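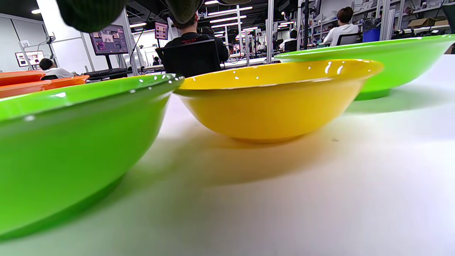

Foxing and old hinges on a lithographic poster design: treat before sale or leave alone?

Posted in Works on Paper — Care and Conservation

Our society holds a small printed trade poster, a colour lithograph for the Tronville glass fair, measuring 38 cm along its shorter side. It was bequeathed to us with 2 other sheets, and the members have resolved to offer it at auction in the spring. The paper shows brown spotting along the lower margin and has been fixed to a backing board with gummed tape at the upper corners. The board is almost certainly acidic. We should be grateful for advice on whether the sheet ought to be lifted and cleaned before it is consigned, and on how its condition should be worded in the catalogue entry.
Tronville Print Society

Bamatgate Paper Studio
We would advise against any washing or bleaching before sale. Buyers of lithographic posters generally accept light foxing in the margins, and many prefer to choose their own conservator. Washing may also alter the tone of the coloured inks, and a sheet that has been over-cleaned is difficult to sell.
The board is a separate matter. If the sheet is held only at the upper corners, a trained conservator can normally release it without wetting the whole. Members should not attempt this themselves. Gummed tape of that kind often takes the surface of the paper with it when pulled, and the resulting thin patches must then be declared.
Until the work is done, please keep the poster flat in a folder of acid-free card, away from outside walls.
Please also check the back for a stamp or pencil inscription once it has been released. Any such mark should be recorded in the entry, with its position.

Pisteo
just sell it as is, foxing is normal. ours had worse and went over the estimate

Montoya Print Room
I agree with the first reply, with one addition on the wording. The entry should state the process, the support, the dimensions (height before width) and then the faults, in that order. Something on these lines would be usual: "Colour lithograph on wove paper, attached to board at upper corners, scattered foxing to lower margin, otherwise good." Do not write "fine" or "as new" for a sheet with spotting. Please confirm that the paper is in fact wove before using the phrase.
The auction house will prepare its own condition report — ask to see it before the catalogue goes to press, as corrections after that point are normally given only by notice in the saleroom.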